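Every few months a prosecutor somewhere holds up a confession as if it settles the matter. I've stopped believing it does.

Take the Gyamfi case. Detectives kept a nineteen-year-old in a room past 3 a.m., and the jury got a transcript of 131 pages with no recording of the first hours. We're told the early part was "routine." Maybe it was – but then why not tape it? 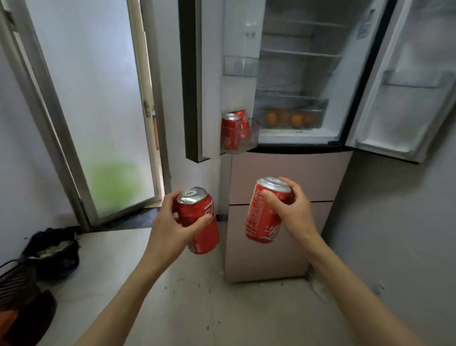 *Two red soda cans at an open fridge.*

Ada Cattaneo, who defended him, asked for the station logs and waited 90 days. The logs listed who came and went. They said nothing about what was promised.

Supporters of the old way say recording makes suspects clam up. I'd like to see the evidence for that. Until I do, I'd tell any juror to treat an untaped confession the way they'd treat a stranger's word, and ask what else the state has got.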